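Hotel Operations, week 6 handout
Location copy and room categories: how a listing gets written

Notes from Thérèse Campbell's lecture, tidied a bit. Slides go up later, the reading is still chapter 4.

Recap from last time: a guest looking at a booking page reads the price, the score, then where it is. Most don't get past that. So the location paragraph does a lot of work for something usually written in ten minutes by whoever is on shift.

Straight-line or walking distance?
Listing sites mostly measure straight line. Guests assume walking. Big source of complaints. Case from the lecture: the Hotel Clorna, river on one side, nearest bridge a good way upstream. Listing said the old market was 2 km off. True for a pigeon. On foot 3,537 metres, door to door, one of last year's group walked it with a phone app. Manager's answer at the time was that the number came from the site, not from them. Doesn't matter, guest blames the hotel.

What to do about it: ask for the map pin to be checked (often dropped on the street, or on the car park entrance). Then add own line in the free text box, "25 minutes on foot by the bridge" or whatever it is. Minutes beat metres for nearly everyone.

Landmarks. Which ones to name?
Depends who stays. Business guests want the station and the trade hall. Families want the pool, park, a supermarket. Don't list a stadium if nobody booking in June cares about football. Penau Guesthouse had eleven landmarks in one paragraph, four were shops that had closed. Check the list twice a year, put it in the diary.
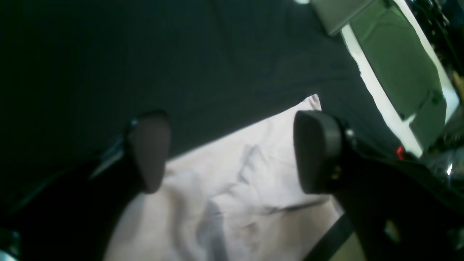
Room categories next. Standard, superior, deluxe: no fixed meaning, every house makes up its own. What counts is that the step between them can be seen by the guest who paid for it. Ilus (the small chain, 22 rooms in the building we looked at) had "superior" meaning higher floor and nothing else. No lift. You can guess the reviews.

Rule of thumb given in class: one difference the guest can measure (size, bed width, bath) and one they can feel, like a view or quiet side. If you cant name both, merge the categories.

Šťastný Pension went the other way and cut from five categories to two. Fewer upgrade sales, but far fewer arguements at the desk. Thérèse thinks they came out ahead, the owner isn't sure. Discuss in seminar.

Word count: one site caps the description at 2,000 characters, spaces included. Put location first, then rooms, then parking. Breakfast hours last because they change.

For next session: pick any hotel listing, rewrite the location paragraph, bring both versions printed. Check at least one distance yourself on foot if you can. Groups same as before, room same as before, start 10.15 and not 10.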